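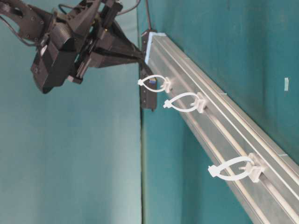 Chapter 2 deals with fixing light cables to aluminum rail. It follows on from the cutting and deburring work in the first chapter and uses the same lengths of extrusion, so keep your practice piece when you have finished with the file. The cables are low-voltage and data cables of the kind found on a workbench, behind a display or under a desk: USB leads, thin power leads, sensor wiring. The fixings are plastic clips that sit in the groove of the rail and carry a loop for the cable. When several are fitted to one rail, as with the three white loops shown at the head of the chapter, they should all project to the same side, so that the cable can be laid in from that side along its whole run. Mains wiring is not covered and must not be run through these clips.

What you will learn

By the end of the chapter you should be able to choose a clip to suit a groove, set out a row of clips on a rail, run a cable through them without strain at either end, and remove a cable later without damaging the clips or the rail. You should also be able to look over someone else's work and mark on the job sheet what needs to be done again.

Before you begin

You will need a length of grooved rail, a handful of clips, one or two cables with the plugs already fitted, a steel rule, a soft pencil and a pair of flush cutters. Cover the bench with a cloth. Aluminum marks easily, and small clips dropped on a bare bench tend to bounce onto the floor. A plain cloth in a solid colour is best, as white and black parts both show up against it. Smooth it out by hand; a crease or two does no harm provided the rail lies flat.

Wipe the rail with a dry rag and run a fingernail down the groove. Swarf left from cutting will stop a clip from seating. If an end still has a burr on it, go back to the file before going any further. Some shops put tape or a cap over a cut end while the rail is being handled, and you may leave it on for this work as long as it does not cover the part of the groove you need.
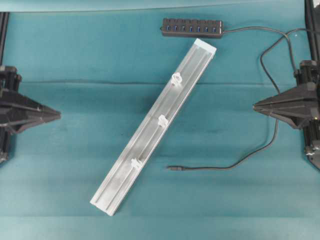 Figure 2.1 Clips fitted along the groove of a rail, with a USB hub beyond the upper end.

Lay the parts out before fixing anything. The rail goes in the middle of the cloth. The device the cable will serve, in this case a hub, goes close to where it will finally be mounted. Let the cable fall in a wide curve at this stage and do not coil it tightly. A cable that has been wound hard keeps the shape and will pull against the clips once it is in.

Setting out

Measure from one end of the rail and keep to that end for every mark. Measuring from one clip to the next adds up small errors, and on a long rail the last clip can finish well out of place. The practice rail issued in the Plutport workshops is 600 mm long. Put the first mark 30 mm from the end and divide the remainder evenly. For a stiff cable the clips can be further apart than for a soft one. If the cable sags between two clips when the rail is held level, add another clip there.

The clips should be spaced evenly to the eye as well as to the rule. On visible work, such as the Dusedberg display cases described in the Cartwright case study at the end of this chapter, an uneven row is noticed well before anything else is.

Clips and loops

Clips are sold to fit a width of groove, and a clip for one width will not hold in another. If it drops in without any resistance it is too small. If it has to be struck, it is too large, and the tabs will probably crack. The loop is a separate choice. It should take the cable with some room to spare, and where the cable has a plug already fitted you must decide whether the plug is to go through the loop or whether the loop will be opened and closed around the cable.

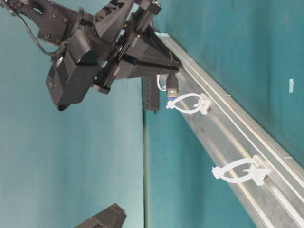 Page 30

A USB-A plug is a good deal wider than the cable behind it. Hold the plug up to the loop before the clip is pressed home and see whether it will go. Offer it end-on, with the metal shell towards the loop, and do not force it through at an angle. A plug that has scraped its way through a tight loop often leaves a sliver of plastic behind in the shell. If it is plainly too wide, open the loop, lay the cable in behind the plug and close the loop again.

Check also which way the cable leaves the plug. It should come away in an easy curve, with no sharp bend where it enters the moulding. On a short lead this can limit where the nearest clip may go. Move the clip and leave the lead its slack.

Light scuffs on the face of the rail are not a fault for practice work. Scratches across the lips of the groove are, as they usually mean that a clip has been levered out with a screwdriver. Slide the clip to the end of the rail to remove it, or use the plastic wedge from the Presance kit.

Terms used in this chapter

Extrusion: a length of metal formed to a constant section, here with grooves running along it.
Base: the block of the clip, which sits in the groove.
Loop: the part of the clip that goes around the cable.
Tail: the loose end of a tie after it has passed through the clip. Trim it only when the whole run has been checked.
Run: the full path of a cable from one connection to the next.

2.1 Fitting the first clip

Hold the base square to the groove, with the loop facing the side from which the cable will be laid in.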